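Winter legs, and a long way home from Wavus

I have been putting off writing this one for a week and a half, partly because my knees were complaining and partly because every time I sat down with a cup of tea I ended up reading old match reports instead. So, Monday, February 10, 2020, the rain is coming sideways at the kitchen window, training is off, and I have run out of excuses.

For anyone new here, I follow (and, when they are desperate, still turn out for the second string of) Calloway Ladies, who play their football two divisions below anything you will have seen on the telly. We have a pitch that slopes towards the railway, a clubhouse with one good radiator, and a set of supporters who could all fit on a coach, and regularly do. I wouldn't swap any of it.

When I last wrote we were sitting third and feeling rather pleased with ourselves. Since then we have lost at home to Clorkano, drawn a match we should have won by a street, and then gone away to Wavus, which is what I really want to talk about.

Clorkano first, though, as I can't pretend it didn't happen. They came with a plan, fair play to them. They let our centre halves have the ball all afternoon and simply stood on everybody else, and by the hour mark we were hitting it long and hoping. Hoping doesn't work very well when your tallest forward is five foot three. We conceded from a corner, then from another corner that was so like the first one I thought I had nodded off and dreamt it. The walk back to the car was a quiet one.

I have said before, and I expect I'll say it again, that we don't practise corners nearly enough. We practise passing in little triangles until we're dizzy, and it's lovely to watch, and then a big girl from Clorkano leans on someone at the near post and that's your Sunday gone. In August we spent a whole evening on set pieces and went the first four games without letting one in. I don't believe those two things are unconnected!

The other thing that has been bothering me is the midfield. We have three players there who all like to do the same job, which is to come short and collect it from the back four, and so you get this funny little queue forming in front of our own penalty area with acres of grass beyond it. They're all good footballers. I've shared a dressing room with two of them and they'd run through a hedge for you. But one of them has to be told to stay up the pitch and be lonely for a bit, and so far it hasn't been said loudly enough.
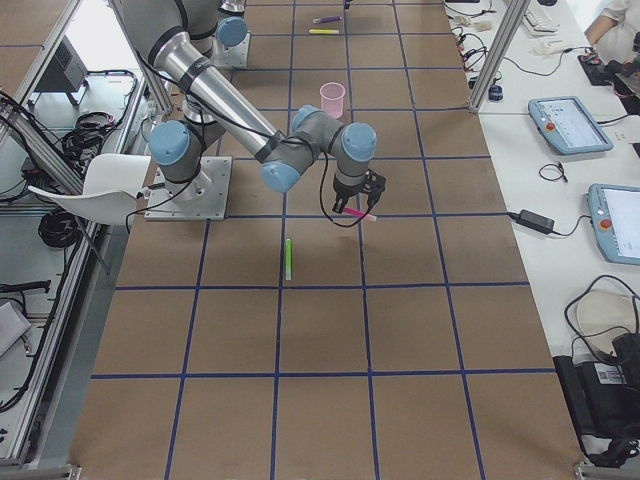
Rosalind Lindgren left a comment under my last post that I have been chewing over ever since: you keep blaming the midfield, but it's the full backs who have stopped going forward, and if there's no one to pass to out wide then of course the three in the middle will all come looking for the ball. She went on to say that she had stood on the far touchline for the whole of the Clorkano game and our left back crossed halfway twice, once to take a throw and once to shake hands.

Well, I laughed, and then I went to Wavus with that in my head and watched the full backs like a hawk, and I have to hand it to her. She's got a point. I still think I've got half of one too, but hers is the better half.

Wavus is a long old trip. It's 103 miles door to door, which for a team at our level is a bit silly, and the coach left so early that the only people about were us and a man delivering bread. I'd brought cheese and pickle sandwiches and had eaten both by the second roundabout. There was some singing at the back, then some sleeping at the back, then a long discussion about whether you can wear two pairs of socks with new boots (you can, but you'll regret it).

The ground is up on top of a hill with nothing at all to stop the wind, and we won the toss and chose to play into it. I'd have done the same. You get the hard half over while your legs are fresh, and then you come out after your orange squash with the weather behind you. For 20 minutes it looked like a dreadful mistake, mind you. Our keeper took a goal kick that went up, thought about it, and came down nearer to her than to anybody else. But we dug in, we got to half time at nil-nil, and I don't think I've ever heard our lot clap a goalless half so hard.

And then in the second half out came the full backs! Both of them, bombing on as if they'd been let off school. The goal came from the right -- a low ball pulled back from the byline, one of those where the whole defence is running the wrong way -- and it was tucked in from eight yards by our captain, who had stayed up the pitch and been lonely, exactly as requested. (So there's my half of the point, Rosalind.) One-nil, and we hung on to it through a last ten minutes that I mostly watched through my scarf.

The journey home felt a good deal shorter. We stopped for chips, and somebody's mum bought a round of teas for the entire coach.

So that puts us fourth, with a game in hand on the two above us, and a cup tie at home to Casa coming up if the pitch ever dries out. They knocked us out last season on penalties and I haven't got over it. I missed the shoot-out altogether as I was in the queue for the loo, and had to work out what was going on from the groans. This year I shall plan ahead.

If you're coming along, wear your wellies and bring something to sit on, as the bench by the clubhouse has lost another slat. Kick-off is at two, and I'm on the tea urn until half past one, so do come and say hello. And if you've got a view on the full backs, the comments are open as usual. Rosalind has already had hers.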